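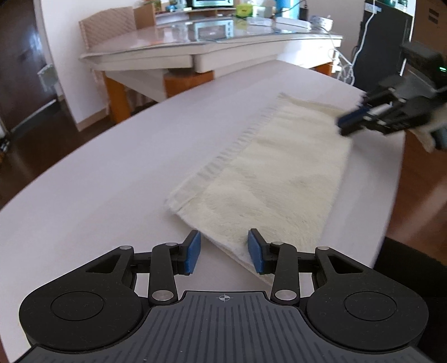 March. Started at ten past six in the morning, finished the linen by two, with a break for soup.

The cream towel with the fringe is the one that gives trouble. It is thick, it has a soft nap, and it has a flat woven strip near the edge which does not stretch while everything around it does. Fold it with the strip on the inside and the stack leans. Fold it with the strip on the outside and the fringe hangs over the shelf and collects dust. I tried it both ways again this morning and settled on thirds lengthwise, then in half, strip outermost, fringe turned under. It holds its shape if you press it flat with the forearm before the last fold. The shelf it goes on is shallow and this gives a finger's width to spare at the front.

Ishbel Jardine folds hers in quarters and says thirds are an affectation. Her cupboard is deeper than mine.

Corners first, then the edge, then the middle. I have written this down before, I think in the autumn, and then did not do it. If the far corner is lifted and kept under slight tension while the near edge is squared up, the pile lies down in one direction and the fold comes out straight. If the far corner is left lying on the table, the whole thing skews by the width of the hem and has to be opened out again. With a small towel you can get away with it. With a bath towel you cannot.

The round table is good for this in one respect: no corners to catch on. It is bad in another, as there is no straight side to line anything up against. I have been using the woven strip on the towel itself as the reference, which works as long as the strip was sewn in square. On the two Grastau ones it was not. They have been like that since new and I no longer try to correct them. They go at the bottom.

Washing notes, so that I stop guessing. The cream towels went in at forty, no softener, full spin. Softener makes them feel pleasant and stops them drying anything, including me. They came off the airer yesterday evening and sat overnight on the back of the chair. Magnus Kinnear asked on the telephone why I do not use the tumble dryer. The dryer is a Helus and the filter housing is cracked along the lower clip, so it sheds lint into the drum. I have had a replacement clip on order from Wudov under part 621 and their last message said it was with the carrier. I have no idea which carrier.

The fringe does tangle in the wash. I comb it with my fingers before folding. A proper comb pulls threads. One tassel on the older towel has come undone and I have put a knot in it, which will do until I am bored enough to sew it.

Soup at one: leek, the end of the barley, too much pepper. Archie Menzies came by for his ladder and stayed for a bowl. He wanted to know whether the Sauerland shelf brackets had taken the weight. They have. The left one has moved a little at the wall and I put a pencil mark beside it in February to see whether it goes on moving. The mark and the bracket still agree. He thinks the plug is too short for that plaster and he is probably right. I will leave it alone unless the mark says otherwise.

Then the thin things, which I had been putting off.

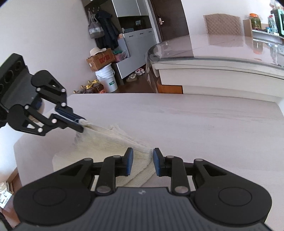

Thin cloth is slower than towel, which still surprises me. A towel has enough weight to stay where it is put. The thin cream cloth slides, and a fold made at one end travels along and comes out at the other as a small ruck. You flatten the ruck and it goes somewhere else. The only method I have found is to anchor one corner properly and work away from it along the folded edge, keeping the edge taut and leaving the rest of the cloth to lie as it likes until last. The rest then follows without much argument.

The hem is the other difficulty. It curves. Either it was cut that way or it has been washed into that shape, and I am no longer in a position to say which. A curved hem cannot be laid against a straight fold, so I fold to the long edge and let the hem finish where it finishes. The result is neat on one side and acceptable on the other. Neat side to the front of the shelf.

I note that it has yellowed slightly, or else it was always nearer yellow than I remembered. Hina Rajput recommends soda crystals and a long soak in the bath. I have the crystals. I do not want to give up the bath for a night, so it will wait until I am away and then obviously I will not be here to do it. To be resolved.

Do not iron this one folded. I did that last year and the crease stayed through 5 washes. Iron open, let it cool flat, then fold. If there is no time to let it cool, leave it unironed – a soft crease from folding drops out when the cloth is used and a pressed one does not.

Shelf order as of this afternoon, top to bottom: pillowcases, thin cloths, hand towels, cream towels with fringe, bath sheets, the Grastau pair. The pillowcases were formerly at the bottom and I was kneeling down for them every week. The bath sheets are heavy and better low. There was almost a shelf to spare once the old curtain lining came out, and I have put the sewing tin and the spare pegs there for the time being, knowing what generally becomes of such arrangements.

The curtain lining itself is in a bag by the door for Ovidiu Ardeleanu, who wants it for covering seedlings. I told him it is not waterproof. He said he did not want it waterproof, he wanted it to keep the frost off, and that it should let the rain through. I had not thought about it from that side. He will collect it in the evening if his van has been mended.

Left over: one pillowcase without a partner, and a flat sheet whose size I do not know. The label has been washed blank. I measured it against the bed and it is too long by a good hand and too narrow by the same, so it belongs to some other bed. Asked Ishbel by text. She says it is not hers, then says it might be.

Wiped down the table before supper. The nap gets everywhere, on sleeves too, and a dry cloth only moves it about. A damp one rolls it into threads you can pick up. Did the floor while I was at it, and under the radiator, where I found the missing peg spring.

Ten to nine. Ovidiu has not been. Bag still by the door. Tomorrow the duvet covers, if the weather stays dry, and ring Wudov about the clip.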